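A Drawer, a Handle and Two Sets of Fingers

By the time I got up the stairs at Dalgleish, a little before nine on an October morning, Alasdair Gourlay had already been arguing with a drawer for two hours. He was cheerful about it, the way people are when the argument is going their way, and he waved me over to his screen before I had my coat off.

Gourlay picks grippers for a living. Customers come to him with a job (emptying cabinets in a hospital storeroom, say, or putting tools away at the end of a shift) and he works out which hand ought to go on the end of the arm. A good share of that work now happens in simulation, and I'll admit I had expected that part to be dull. It was the part I ended up staying for, well past lunch.

The two hands under comparison that week were the Jisus, which has slim fingers and a fairly gentle grip, and the Skorora, which is broader and a good deal stronger – and, as Gourlay likes to remind visitors, a good deal more expensive. Each one was given 500 tries at opening and closing the same small drawer, with the furniture shifted and turned a little every time. The Jisus missed the handle 115 times. The Skorora missed it 172 times, mostly by bumping the drawer front on the way in, and you could tell from the way he read out the numbers that he'd been hoping for something like this.

"Everybody wants the strong one," he told me, "and then you ask them what they're lifting and it's a box of gloves!"

He is fond of awkward setups. Put the cabinet on a nice flat table, he says, and any gripper will look clever, so he sets it on soft seating, or near a wall, or in a room with a floor so busy that the camera has to work to tell where the furniture stops. His library has grown to 3,009 rooms and he seems to remember most of them, including a few he regrets.

Later in the month the whole business moves down to the workshop in Jonstead, where a real arm and a real drawer are waiting, along with a box of spare fingertips. Gourlay expects the numbers to get worse for both hands. They usually do, he said, pouring us each another coffee, and then he went back to the drawer and started the next run.

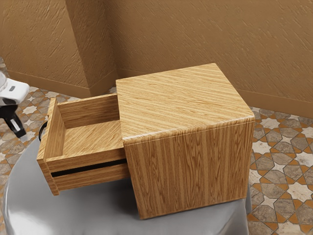

A gripper near the handle of an open drawer, in one of the simulated rooms.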